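4.3 Recording example runs for the card and drive task

The Flornalent sales sheet says the learner "picks up a new job from a handful of tries." Plan on more than that. Our working set for this task is 547 accepted runs, taken from 765 attempts, and the policy trained on it still misses the card holder more often than we would like.

1. Lay the computer tower on its side on the slatted table, open side up.
2. Put the fixture tray to the left of the tower and load the pockets: drive in its caddy at the rear, processor at the front.
3. Open the Proko recorder and start a new run. Wait for the green bar before you touch the controls.
4. Bring the gripper over the card holder with the card upright and its edge toward the tray. Stop there for a full second, then continue.
5. End the run and mark it Keep or Drop yourself. The automatic score is a guess – treat it as one. 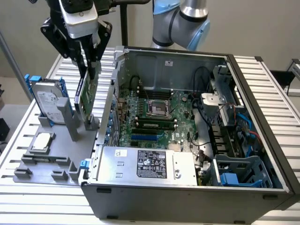

CAUTION

Never reach into the tower or over the tray while the arm is enabled. The soft-stop setting slows the arm down. It does not make it safe.

Note: Gevska recommends keeping failed runs "for variety." We tried it for one batch and got a policy that hesitated above the tray. Drop failures unless you are building a recovery set, and then store them in a separate folder.

6. Move the tray slightly between runs. If every run starts from the same spot, the learner memorizes the spot.
7. After each batch, play back ten kept runs at normal speed. Look for late grips and for cards held at a slant.

Note: The Ferrand import tool reports "quality 100%" for any file it can open. That number only tells you the file opened.

If playback stutters, check the disk before blaming the arm. See error 207 in section 9.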